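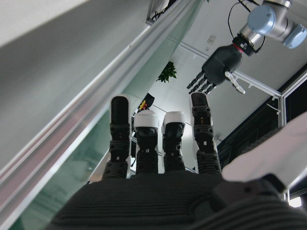 Fletgate #7 came out Wed 18 March and I read it twice. Spoilers for the first half.

The Dekent siege is finally over and most of this issue is cleanup. Iyer gets two pages and a decent argument with her brother.

Colors are muddier than in the February issue. The night pages are hard to follow.

Berkance shows up on the last page. I wanted that back in #2.

Still on my pull list. The trade can wait.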